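Handout 7 – Gathering demonstrations for box handling

Intro to Robot Learning, second half of the course. Read before the lab. Slides follow the same order but skip most of the detail on logging.

Where we left off

Last time: a policy maps what the robot senses to what it does next. If we train it from examples, somebody has to make the examples. That's today. Boring part of the subject, takes up most of the calendar.

Running case is the Wustdale set. Cardboard boxes, human hands, no robot in the loop while recording. The person wears tags and a small module at each wrist, and we get a view from above plus the wrist motion. The robot comes in later, at Skesto, with a different pair of hands entirely. Keep that gap in mind, it comes back under retargeting.

Terms, quickly

Demonstration – one attempt at one task, start to finish.
Episode – the recorded version of a demonstration. One demonstration can give zero episodes if the log is bad.
Session – everything between putting the straps on and taking them off.
Retargeting – turning wrist and finger motion into something a gripper can do.
Coverage – how much of what the robot will meet later is in the set at all.

Why hands and not teleoperation

Teleop gives you the robot's own joint values, so no retargeting. Nice. But slow, and people driving a robot move in ways they never would otherwise. Lots of stopping. In our pilot the same operator finished a box in 7 seconds by hand and 22 by teleop. Bare-hand data is quicker to get and looks more like real work, but you pay for it afterwards: hand poses have to be recovered from tags and video, and force is missing completely. You see fingers on cardboard. You don't see how hard they press.

Both are fine. Know which bill you are paying.

The wrist tags

Square black-and-white markers, several per wrist, facing different ways. One marker is enough for a position and a rough orientation. Two or more seen together and the orientation gets a lot steadier. When the arm turns, one tag leaves view and a neighbor should come into it – this is why they sit on angled panels.

Failure cases to remember:
- glare on a tag, detector drops it
- tag hidden behind the object (big boxes, all the time)
- motion blur in fast swings
- strap slips round the wrist, every pose after that is off by the same amount and nothing in the log complains

The last one is the worst. Check the strap position at the start AND the end of a session.

Grasp on an upright box, Wustdale session 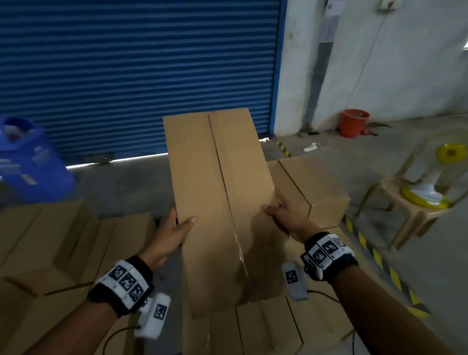
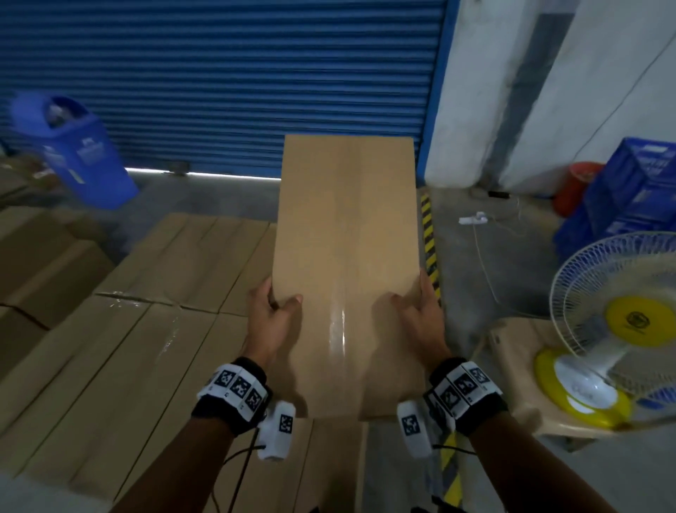

Both hands on the box, tags at both wrists in all four.
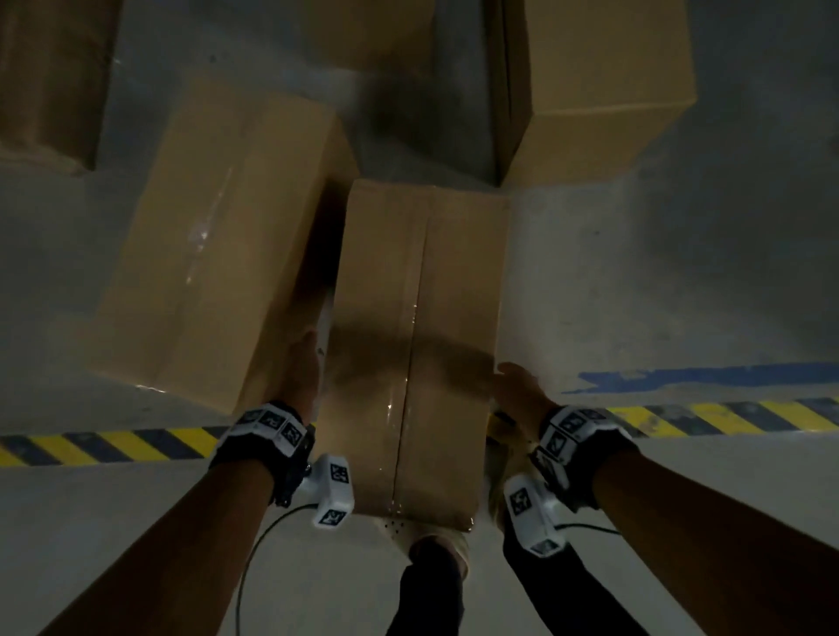
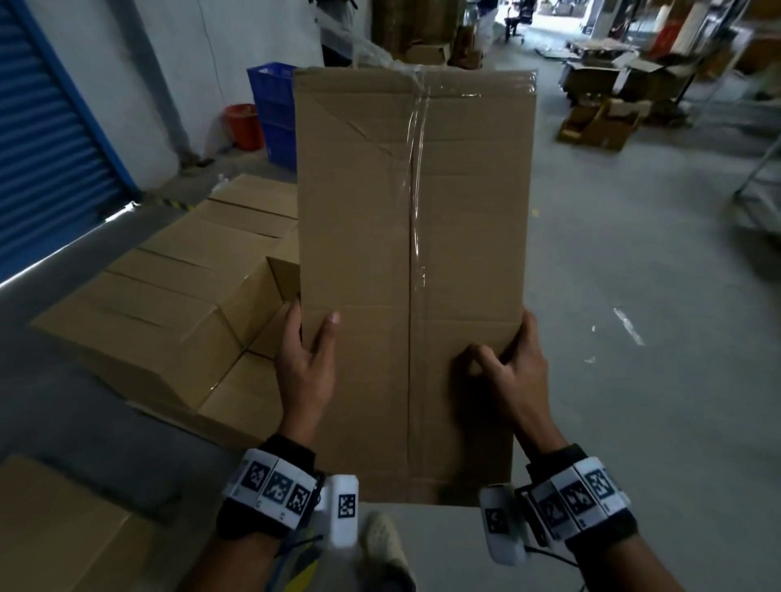
Tidholm, on the course board: I'd push back on using two-handed grasps as the main case. Our arms can't reach round a carton like a person does, so half of those episodes retarget to something the robot will never do. Wouldn't it be better to collect fewer and ask people to keep their palms flat?

Fair point, and we argue about it every year. Short answer: constrain people a little, not a lot. Tell them "palms flat" and they do it stiffly for ten episodes, then forget. We prefer to let them handle the box however they like and filter on reachability later. Costs episodes. See the numbers below. If your arm is very limited then yes, do what Tidholm says and expect stiff motion in the data.

What counts as variation

Students always collect too much of the same thing. Fifty clean episodes of one box on one spot teaches the policy that spot. Things to vary on purpose:

Size and proportions of the box. Tall and narrow behaves differently from wide and low, center of mass is in another place.
Starting height. Floor, stack, table. The back bends differently and the head camera sees something else entirely.
Orientation. On end, flat, tilted against another box.
Surface. Clear packing tape shines, and the shine moves when the box moves. A vision model can lock on to it. Make sure some boxes have plain faces toward the camera.
Clutter. Other cartons next to the one being picked, same color, same tape. Segmentation struggles here, which is exactly why you want it in the set.
State. Sealed and flattened are diffrent objects as far as the policy cares. A flattened one bends.
Person. Arm length, handedness, habits.

Don't vary everything at once in the first session. You will want a plain baseline to debug against.

Session protocol (the one we use)

1. Clocks synced before straps go on. Both modules, head camera.
2. Straps on, tags checked in the live view, arms turned through full range.
3. Calibration pose, hold it still, then again at the end.
4. Task read out loud. Same wording each time.
5. Record. Hands start out of contact and end out of contact. If hands are already touching at the first sample the episode has no approach phase and we can't use it for grasp learning.
6. Operator says "bad" right after a bad one. Don't go back and guess in the evening.
7. Break when the operator wants one. Tired people get sloppy and it shows up in the motion.

Cables: route them along the forearm with some slack at the wrist. Too tight and people shorten their reach without noticing.

Keep the failures?

Yes, but label them. A dropped box followed by a recovery is worth a lot, as the policy will drop boxes too and plain imitation gives it no idea what comes next. A dropped box where the operator laughs and walks off is worth nothing. So the label has three values: success, failed-recovered, failed-abandoned. Train on the first two. Hold the third for the success classifier.

Numbers from the January block

282 demonstrations recorded. 17 thrown out for sync trouble (one module restarted, nobody saw until the afternoon). Of what was left, roughly a quarter failed the reachability filter. So plan your own collection backwards from what you need after filtering, not from what you record.

Same thing for storage and labeling time. Labeling took longer than recording. It always does, budget for it.

Annotation

Per episode: task sentence, object state, label as above, time of first contact and last contact per hand. Contact times by eye from the video, two annotators. If they disagree, use the later first contact and the earlier last contact, and flag it. Don't average. An averaged contact time can land on a moment that niether of them thinks is contact.

Amato, the labeling tool on the lab machines, saves only when you change episode. So change episode before closing it.

For the lab

Groups collect their own small set, one box task of your choice. Hand in: the set, a one-page protocol, and a table of what you varied and what you held fixed. Also one paragraph on something in your data that will not transfer to a gripper. Be specific, "hands are different" gets no credit.

Bring long hair tied back and sleeves that roll up past the wrist, otherwise the tags get covered.

Lab doors open 8:30.

Related handouts
Handout 5 – Behavior cloning and compounding error
Handout 6 – Cameras, markers, calibration
Handout 8 – Retargeting from hands to grippers
Lab sheet – Amato quick start
Reading list, second half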